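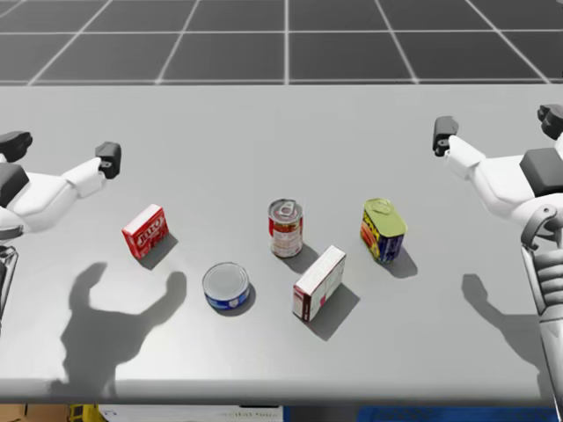

quillback: disagree about chapter 2. The alibi in Drerholm fails on the ferry timetable alone, and the timetable is printed before the body is found. Fair play by any standard.

marlow_t: The timetable is there, yes. The fact that the ferry skips Nikeck in winter is not, and the solution depends on it. First mention is page 142, after the inspector has already named the killer.

quillback: Page 70, the innkeeper's complaint about late mail. It gives the winter route indirectly.

marlow_t: It says the mail is late. A reader can't get a ferry route out of that. 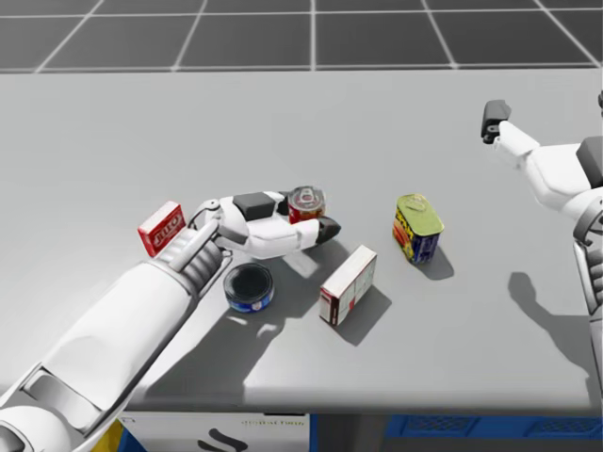 oddpages: Is Drerholm readable without the first Sotomayor book?

quillback: It stands alone, apart from a passing reference to the inspector's suspension, and that gets a line of explanation.

oddpages: Thanks. Ordered the Fulleo paperback.

marlow_t: Check the edition. The first Fulleo printing drops the map, and without it the harbor chapters are hard to follow.
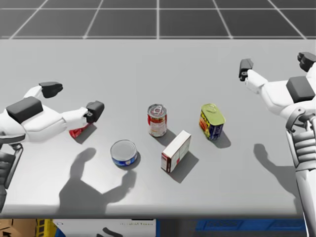 Fig. 3: Tabletop with groceries, two arms

fennel9: Reread it in March. I side with marlow_t on the winter route, but the bigger fault is the second letter. Its author is identified by a spelling habit, and the same habit shows up in the doctor's notes -- so the evidence fits two people. The inspector never rules the doctor out.

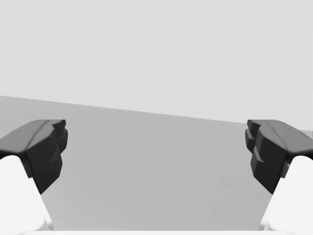 The doctor does have an alibi for the night of the fire, but the letter was mailed the morning before, so that doesn't help. I'd still rate it above the first book for pacing.

quillback: Conceded on the letter. Not on the ferry.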